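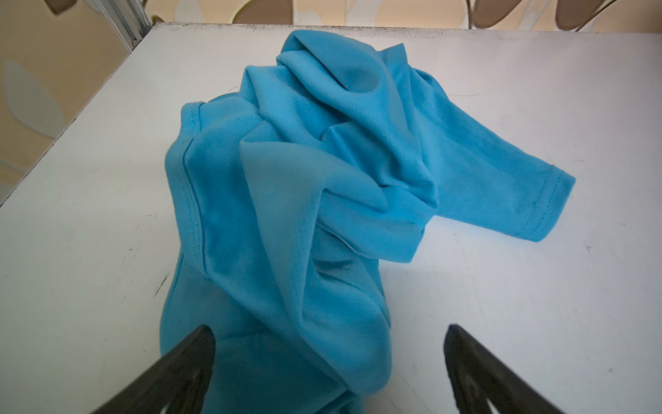 25th October

Shirt flattening and folding, second block. Station 2, wrist camera plus the overhead one. Goal for the day was 100 kept episodes from crumpled starts.

Count before starting: 1566 episodes in the Cusamach set, of which 598 are shirts. The rest are towels and napkins and I would like to stop adding to those for a while. The target we agreed on in March was 2936 for the whole set and I still think that is fine, as long as the balance moves toward shirts.

Start procedure, written down again because the two of us running this station were doing it differently. Pick the shirt up by any point, lift it to shoulder height, drop it over the middle of the table. Leave it however it lands. Don't tug a sleeve out to make the first grasp easier. If it goes off the table, drop it again. I went through the old shirt episodes last night and a lot of the starts are too kind, with the collar facing up and the body half open already. The policy trained on those does well until it gets a real heap, then it pinches the top of the pile and lifts the whole thing over and over.

The turquoise mesh shirt is the hardest one in the basket and I ran it most of the morning. The fabric is light and slides over itself, so a pull on one layer often brings two. What worked best for me as an operator:

- Go for a sleeve first if one is lying out from the heap. Grasp at the hem, pull away from the pile, low and slow.
- If there is no sleeve showing, look for the neck band. The thicker edge is easier to hold than the mesh.
- Only lift the whole shirt when neither is in reach. One shake, put it down, look again.

I labeled the first grasp for each episode as sleeve, band, bottom hem or body. Body grasps should stay in the set, but tagged, so we can weight them down later.

Grasp trouble: the fingertips slip on the mesh when they come in flat. Tilting the wrist a little so the points meet under a fold helps. Closing straight down on a single layer against the table mostly just drags it. I tried the softer pads from Quezada for a few episodes before lunch and took them off again. They hold better but they don't let go cleanly, and the shirt comes back up with the hand. Those episodes are tagged with the pad type and kept out of the main set.

Recorder: Distari dropped the joint stream twice, both times right after a pause. The video was fine. I deleted both episodes. Workaround is to stop and start a new session after any pause longer than a coffee. Somebody should look at the log, it is in the usual folder.

Table has marks and scuffs on it. Not cleaning it or covering it between blocks, I want the background to vary some and it will get wiped at the end of the week with everything else. Exposure is locked now. On auto it went darker every time the white top filled the view, and the creases in the blue fabric got hard to read.

Result: 100 kept, so 698 shirts and 1666 in total. Rejected ones are in the reject folder with a one-line reason each. Most are operator error, mine, from releasing too early on the second sleeve.

To do:

- Dark shirts next. We have almost nothing in black or navy, and I want to know if the wrist view is any use for those.
- Long sleeves after that.
- Ask the Vundarum people if they want the raw streams or the resampled ones. They have had both from us and the timestamps don't match.
- Write the drop procedure on a card and tape it to the station.
- Rerun the eval on heap starts only, same weights as last time, before mixing in the new episodes.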